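Small furniture, full-size problems: Marit Amundsen on making things to scale

2025-08-31

Marit Amundsen makes tables you could carry under one arm. Most of them end up in shop windows, on museum shelves or in the planning rooms of furniture companies, where people push them around to see how a room might work before the real pieces are built. She trained as a cabinetmaker, moved to Hukport for a job that lasted one winter, and has worked for herself out of the same unit ever since.

I visited in July, when the roller door was up and the neighbouring business was hosing down kayaks. She made tea, moved a box of offcuts off the second chair and asked what I wanted to know.

How it started

The first small piece she sold was a bench for a shoe shop. The owner had asked for a full-size one and then measured his window.

"He had less room than he thought," she says. "So I offered to make the same bench smaller, just for display, and he could put the shoes on it. He paid me nearly what he would have paid for the big one. That surprised me."

Word got around. A second shop asked for a table, then a firm called Rovance asked for a whole set of trestles and benches to use in its showroom planning. Last year her sales came to 3,214 pieces, though she points out that a lot of those were plain blocks and pegs that go out by the bagful.

"The blocks pay the rent. People don't want to hear that. They want to hear about the tables."

The Dalen bench

The piece she is best known for is the Dalen, a low black bench-style table with A-frame legs. It has been through three versions. The first had four separate legs and rocked. The second had a solid panel at each end, and she thought it looked like a step stool.

"The A-frame was the obvious answer and I avoided it because everybody does it," she says. "Then I made one up in an afternoon and it was better than the other two. The legs are thin so you still see what's underneath. It stands flat. I was annoyed about the time I'd wasted."

The corners took longer than the legs. She wanted them slightly rounded, enough that they wouldn't catch on a sleeve, but still square at a glance. She keeps a biscuit tin of rejected corners, which she tipped out on the bench for me. I could see that a few were too round. The rest looked fine and I said so.

"They're not fine," she said, and put them back.

The colour is a matte charcoal. Gloss black shows every fingerprint, and display pieces get handled all day. Her finishing is done in batches at the back of the unit, behind a sheet of plastic, and she won't do it when the wind is coming off the water because of the grit.

Blocks and cylinders

The wooden cylinders started as waste. She was turning pegs for a customer and had short ends left over, so she cut them to length and gave them to a friend's children. One of her regular buyers saw a bowl of them and asked if they could be used as stand-ins for stools and side tables in a layout.

They are sold under the name Grastar now, in bags of 20 or boxes of 140. She leaves them unpainted.

"If you paint them, people decide what they are. Leave them plain and a cylinder can be a stool or a plant pot or a bin. I had one customer using them as people."

Each one gets sanded on the round face until the grain rings are faint. She used to sand them by hand while listening to the cricket, and has since bought a small disc sander. She sands the edges by hand still, mostly out of habit. A box takes her almost 60 minutes if the phone doesn't ring.

Getting the setting right

Black furniture is hard to look at properly on a dark bench, so Marit tries her pieces on pale wood. She likes a blonde surface with a fine grain, and dark cloth or carpet beyond it so the eye stays on the tabletop.

"Put it on something busy and you can't see the legs," she says. "On light wood you get the whole shape, and you get the shadow as well. I look at the shadow to see if the legs are even. If one side is leaning, the shadow will tell you before the leg does."

She also likes to have one plain object nearby. A low black table by itself could be any size at all, and a cylinder standing near it gives you something to judge it against.

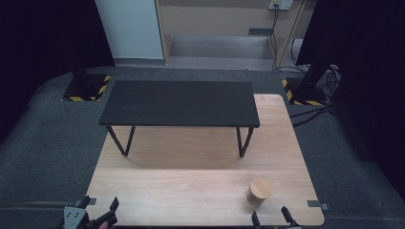
What's next

She is working on a taller table to go with the Dalen and isn't happy with it yet. The legs want to be thicker at that height, and once they are thicker it stops looking like part of the same family. She has tried a cross rail. She didn't like the cross rail.

There is also a full-size order on the books, her first in four years, for a dining table in pale timber. She has had to clear half the unit for it and borrow clamps.

"I'd forgotten how heavy everything is," she says. "You make a mistake on a small one and you've lost a bit of wood and a morning. I've been checking my measurements three times on this. My back hurts, too."

She expects to have the dining table delivered before the weather turns. The taller table will go back on the shelf until then, next to the biscuit tin.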